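# Questions people keep asking me about the pouring demos

I run the demo bench for Waltico, our little hobby group that teaches a secondhand arm to do kitchen chores. I get the same emails over and over, so I finally typed up my answers. If yours isn't covered, write to me anyway, I like the mail!

### Do I need to know how to code?

Nope. If you can hold a pitcher you can record for us. You do the task with your own hands while a head camera runs, and the software (we use a package called Otow, which I have mixed feelings about) sorts out the rest.

### So when do you use the remote control?

Later on, and only for the fiddly bits. The Jovell controller lets me drive the arm myself, with one trigger for the grip and a stick for the wrist. Reaching and lifting go fine that way. Pouring by remote is miserable, though. My best session gave us 50 usable pours and a very sore thumb, so for pouring I'd much rather start from people's hands.

### How many recordings do you have?

432 as of October, and I threw out plenty before that. Most of the rejects were me leaning in so far that my own arm hid the cup.

### Is there a right way to pour?

There's a way that's easier to learn from, let's put it like that. Hold the cup low on its body with one hand so the rim stays in view, and bring the pitcher in from the side with the other. Keep the spout close but don't rest it on the rim. Then tip slowly, slower than feels normal, and keep your head still until the stream stops (I still forget this one). I do mine with juice, four paper cups on a ribbed tray and a clear measuring pitcher, and the bright orange is really easy to see against white paper.
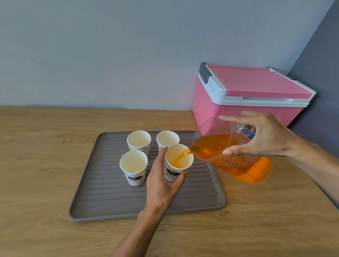
### Can I just use water?

You can, and cleanup is a lot nicer. Clear water in a white cup is hard to make out on video, so put a few drops of food coloring in it. Whiteley, our other bench, uses cold tea and their clips look great.

### What if I spill?

Keep recording! Set the pitcher down, wipe up, and carry on. I tag those clips separately and I do want them. The only thing I'd ask is that you don't whip your head around looking for the paper towels, which I say as somebody who has done it on camera more than once.

### How long should one clip be?

Under 2 minutes. Start with both hands out of view, pour, put everything back down, hands out again. One cup per clip is plenty.

### Left-handed, is that a problem?

Not at all, just swap everything over and write "left" in the notes box when you upload.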